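Holtier outdoor gig: licence row

tollo_fan
Did everyone see the council has opened a licensing review into the Motalia show at Holtier Park? I was there with my sister and it was BRILLIANT, best night I've had since the festival packed up (and the support act, Zarei, played an absolute blinder!). Apparently it ran over by 17 minutes and there were complaints about the crowd at the east gate.

marshbank
It did get tight at that gate though. I'm all for live music but two stewards for that many people was asking for trouble.

tollo_fan
Fair, we came in by the lake side and walked straight through. Didn't see a queue at all!
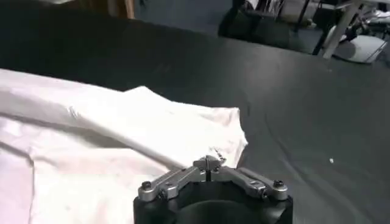
What gets me is that the review could stop the September date as well, and that one's already on sale. Tollo are meant to be headlining and I've been waiting years to see them in a field with a decent sound system.

Rocio G
Simin Taheri from the licensing team was on local radio and she said the September show is going ahead unless the panel decides otherwise. The hearing is Thu 23 February, open to the public, and you can send written comments before then.

marshbank
Good. I'll be writing in, and I won't be asking them to cancel. I want a second way out on the east side and a proper finish time. My road had cars on both pavements until gone midnight.

pejman_a
Sorry, but 17 minutes? The fireworks go on later than that every year and I don't remember a review.

marshbank
The fireworks don't have a bass drum, Pejman.

pejman_a
They have actual explosions!

tollo_fan
Haha, okay, but I do think the parking point is a good one. A shuttle from the station would sort most of it, and I'd happily pay a bit more on the ticket. Is anyone going to the hearing? I'd love a few of us there to say how good the night was, it can't just be people with complaints.

Rocio G
I'll come. Homa Amini's going too, she wants to ask about the wheelchair platform. It was miles back and she missed half the set.

marshbank
See you both there. I'll be the one moaning about the pavements.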